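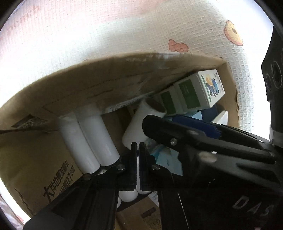

Mwangi Simiyu puts it this way: most people who call us have already been told which robot to buy, and hardly any have been told what it will cost them in the second year. He has been saying so since he and Salim started Urnia, and it is still how most first calls begin.

About Urnia

Urnia helps small warehouses, repair shops and packing rooms plan and budget for handling equipment. We work on the jobs where mixed items have to come out of a cardboard box, or go into one. Tubes, cartons, packets and wrappers in the same box are an everyday load for our clients, and that kind of load is hard to price from a catalog.

We do not sell robots. We take no commission from anyone who does. Clients pay us a fixed fee for a written plan, and the plan is theirs to keep whether they buy or not.

What we do

A standard review takes 5 working days. We start with your own boxes and your own items. You send us a list of what you handle, along with samples of anything soft, slippery or oddly shaped. We look at which items a two-jaw gripper can reach, which ones need a different tool, and which ones should stay with a person.

After that we write the budget. It has 13 lines and the purchase price is only the first of them. The others cover things like mounting, spare jaws, cables, floor space, training hours, software renewals and the time your staff will spend clearing stops. Clients often ask us to leave some of these out to make the total look better for their bank. We leave them in.

The last part is the schedule. If the money is not there this year, we say what can be bought now and what can wait. Sometimes we advise renting for a season. A few clients have been told to fix their shelving first and call us again afterward.

Our tools

We keep our price records in Skovamer, a costing sheet that Salim built for our own use and that we now include with every plan. It runs in any ordinary spreadsheet program. Wavex is our sample list, with 400 common small items sorted by how hard they are to pick up. Ask for a copy if you would like to check your own stock against it before you call.

Who we are

Mwangi Simiyu handles site visits and equipment reviews. Before Urnia he worked in maintenance at the Mwakyusa packing plant, where he looked after the lines on the night shift. Salim Simiyu does the budgets and contracts. They are brothers, and they read each other's reports before anything goes out.

We have 2 rooms – an office and a workshop. Clients are welcome in the workshop when their items are being reviewed, and we would rather you came and asked questions there than by email.

Working with us

We take on new reviews every month except May, when we update our price records. Calls are answered in the morning. The workshop is open to visitors on Thursday by appointment. Please bring your own boxes.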